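The jaw that reports closed

Opinion

The Stornedness incident report runs to three lines. A parallel gripper closed on a wooden block, the controller logged a successful grasp, and the arm moved away with nothing in its fingers and swept a fixture off the bench. Cause: operator setup error. Corrective action: operator retrained.

I think the report is wrong, and I think the same wrong report is being filed in a lot of places. The fault was in the definition of "grasped". The person who taught the pick position used that definition as it was handed over, and the retraining changed nothing about it.

I work on end effectors, mostly small electric ones with two fingers. I was asked to look at the Stornedness cell on a Tuesday, after the second occurrence. What follows is my own reading and was not commissioned by anyone.

Start with what the controller knew. The gripper in that cell is an Adent two-finger unit with a linkage drive. It has one motor, one encoder on the motor shaft, and a current measurement. It has no sensor in the finger pads. When commanded to close, it drives until the current crosses a threshold or until the encoder stops changing, then raises a bit. The cell software calls that bit GRASP_OK. The gripper's own manual calls it MOTION_COMPLETE. Somebody renamed it when the driver was written, and the rename is the whole accident in miniature.

Motion complete is a statement about the motor. The fingers have stopped. They may have stopped on a part, or on each other, or on the edge of something that then slid out, or on a grain of debris in the linkage. The bit is the same in all four cases. A position window can separate the second case from the first, provided the part is thick enough and the window is set. In the Stornedness cell the window was left at its default, which accepts the entire stroke including fully closed.

I pulled the log. It held 3043 close commands. In 92 of them the final encoder position was inside the fully closed band, meaning the pads had met. Every one of the 92 carried GRASP_OK. Most did no harm, because the program happened to retry on a later vision check or because the arm's next move passed over clear bench. The moves that did harm were the ones where a block had been tilted by the fingers on the way in, stood against its neighbor, and was then struck on the way out.

The geometry here deserves more attention than it usually gets. A rectangular block lying flat is an easy part. A block leaning on another block is a different part with a different approach, and it is common wherever pieces are handled loose. The upper one presents a corner first. If the approach is off by a few millimeters, a finger tip touches that corner and pushes. The block rotates about its lower contact, and the jaw closes in the space where the block used to be.
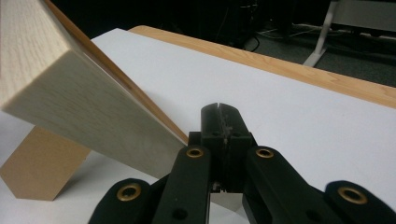 The motor current during such a miss looks unremarkable. I compared 22 of the missed closes with an equal number of good ones. In the misses there is a small bump when the tip brushes the wood, a flat run, and then the sharp rise as the pads meet. In the good closes there is a flat run and a softer rise as the pads compress on the part. A person can tell them apart at a glance on a plot. The threshold logic cannot, since it looks only at whether the current got high enough. Hard contact between two pads gets it there faster than a part does. By that measure an empty close is the most convincing grasp the gripper ever makes.

There is an objection that I hear whenever this comes up. The objection is that the operator should have set the position window, that the setting is documented, and that the training covers it. All of this is true. The setting is on page 32 of the integration guide. The operator had the guide.

I don't accept it as a root cause, for two reasons. The first is that a default which reports success on an empty jaw is an unsafe default. If a parameter must be set before a signal means what its name says, the signal should be invalid until the parameter is set. Pressure switches and light curtains have been built on that principle for a long time. A light curtain that has not been configured does not report a clear field. It reports a fault and the machine does not run. We have not carried that habit over to grippers, apparently on the theory that a gripper is a tool and has no safety function of its own.

The second reason is that the window would have caught only part of the problem. Blocks in the Stornedness cell come in more than one thickness. A window wide enough for all of them has to come down close to the closed position. Linkage grippers have backlash at the pivots, and it grows with wear. I measured the play on the unit in question and it was within the manufacturer's tolerance, but it was larger than the margin between the thinnest part and the closed band. With a perfectly trained operator and a correctly set window, some empty closes would still have passed as thin parts.

So the corrective action fails on its own terms. Retraining is cheap to write down and it closes the ticket. It also moves the problem to the next person who teaches a pick position.

What should be done is not exotic. The bit should get its real name back. If the driver says MOTION_COMPLETE, the person writing the cell program is forced to ask what else is needed before moving off. I would put this first because it costs an afternoon and because it works on the one component that every later safeguard passes through, the reader.

A second, independent check should be required before any transfer move at full speed. Wrist force is good enough for parts with useful weight. A light block may fall under the noise of a cheap force sensor, and then a beam across the fingers or a camera check at a hold point is better. The word independent matters. Reading encoder position and motor current and calling them two checks is a mistake, as both come off the same motor, through the same linkage, and both are blind to anything past the last pivot.

The retreat from a pick should be treated as a hazardous move in its own right. Integrators give great care to the approach and then let the arm leave along whatever path the planner likes. If the pick failed, the retreat passes through a workspace that has just been disturbed in an unknown way. A short vertical lift at reduced speed, with a low collision threshold until the grasp is confirmed, would have turned the Stornedness event into a stop and a log entry.

There is a cost. On that cell the slow lift adds cycle time to every pick, good or bad, and production will notice. I ran the change past the group that owns the Nitard line, where the parts are similar, and the answer was that they would take the risk of a knocked fixture over a slower cycle. I understand that position. If all that can be struck is a wooden fixture on a bench, it may even be the right one. What I object to is that the choice had never been put to them as a choice. Their logs said the grasps were fine.

The Xenos controller, which some of our newer cells use, does a little better. It requires a part width before it will raise its holding bit and it drops the bit if the fingers move afterward. It still has no opinion on whether the thing between the pads is the part. I have seen it hold a folded scrap of packing sheet and carry it across a cell with every indicator green. The width was correct.

I would also like to see incident forms changed. The Stornedness form has a box for operator error and a box for equipment failure. Neither one fits a device that did exactly what it was built to do, and an operator who did what the screen allowed. Faced with two boxes, the person filling in the form looked for a broken part, found none, and ticked the other one. A third box, for a signal that was believed beyond what it measured, would get a good deal of use.

Until then, anyone running a two-finger gripper without pad sensing can do a simple test. Take the part away. Command a close on nothing. Read what the controller says. If it reports a grasp, go back through the program and find every move that depends on that answer, beginning with the fast ones. I did this on four cells in December and three of them reported a grasp. The fourth had its gripper unplugged and reported the last value it had stored, which was also a grasp.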